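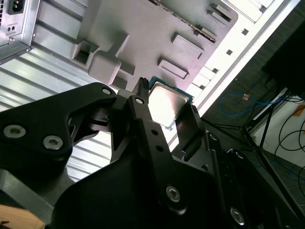 Flilosholm, 2023-02-12

Minutes taken by Nghĩa Nghiêm

Minutes of the project meeting, Dadach assembly study

Present: Sorcha Ogilvie (chair), Ebbe Myklebust, Liên Đàm, Nghĩa Nghiêm (minutes). Chiến Trình joined by phone from item 3.

1. Minutes of the January meeting

The minutes were accepted with one correction. Under "Gripper", the text said that Ebbe would replace both fingers. It should say that Ebbe would compare both fingers and then propose a replacement if it is needed.

2. Processor insertion, result of the grip comparison

Liên presented the result. The processor is held by two opposite edges, between the narrow toothed fingertip on one side and the flat angled pad on the other. The case stays tilted, and the target is the gray molded tray that we use in place of a motherboard. The same motion was repeated with two ways of closing the gripper:

- Position closing: the fingers go to a fixed opening and stop.
- Force closing: the fingers close until a set force is reached, and then hold it.

Each way was tried 20 times. With position closing, the chip reached the correct place in 10 of the trials. With force closing it was 15. Liên said that the difference is encouraging but the number of trials is small, and she does not want to write a strong sentence about it yet.

Sorcha asked what happened in the failed trials. Liên answered that in most of them the chip had turned a little between the fingers before it came to the tray. With position closing the turn was already there after the pick. With force closing it came later, when the arm changed its direction above the case. She thinks that these are two different problems and they should be counted separately in the next table.

Ebbe was not fully convinced. The order of the trials was not mixed: all trials with position closing were made first, and the operator had more practice when the second group started. Liên agreed that this is a weakness. It was decided to repeat the comparison with mixed order before the result goes into the draft.

3. Wrist camera

Chiến explained his method for estimating the angle of the chip. He looks for the bright metal lid of the processor and fits a square to it. The method works well when the lid is evenly lit. When the light reflects strongly from the lid or from the white edge of the case, the fitted square becomes too large, and the angle is then wrong by more than 2 degrees. This is our limit.

He proposed to use the edge of the green board under the lid as a second measure. The fingers cover a part of this edge, so he is not sure how much of it is available during the whole motion. Liên will send him the recordings from both groups of trials, also the failed ones.

Sorcha asked if we could simply lower the exposure. Chiến said he tried it on older recordings made darker by software, but this is not the same as a real change of the camera setting. He will try the real setting on his next visit.

4. Fingers

Ebbe reported on the comparison from January. The toothed fingertip holds better, but it touches only a short part of the chip edge, and he believes the turning starts there. A wider tip could help. On the other side, a wider tip needs more free space near the raised parts of the tray, and we would lose some of the approach angles.

There was a long discussion and no agreement. Sorcha would like to keep the present fingers until the repeated comparison is finished, so that we change only one thing at a time. Ebbe may prepare a drawing in the meantime – the part will not be ordered yet.

5. Draft of the paper

The section about the method is almost complete. Nghĩa asked that everybody use the same words: "trial" for one full motion from pick to release, and "attempt" only when the robot tries again inside one trial. At the moment the two words are mixed in the text and in the tables.

The name Ovine stays for the control software. Đồng is the name for the set of recordings, and it should be written with its marks also in the figures.

6. Actions

Liên: repeat the comparison with mixed order, count the two kinds of turning separately.
Liên: send the recordings to Chiến.
Chiến: test the board edge as second measure, test lower exposure on the real camera.
Ebbe: drawing of a wider fingertip, no order.
Nghĩa: correct "trial" and "attempt" in the draft.

7. Other matters

Sorcha will be away for part of next month. Ebbe will chair the next meeting, and Nghĩa will send the time to all when Chiến has confirmed his visit.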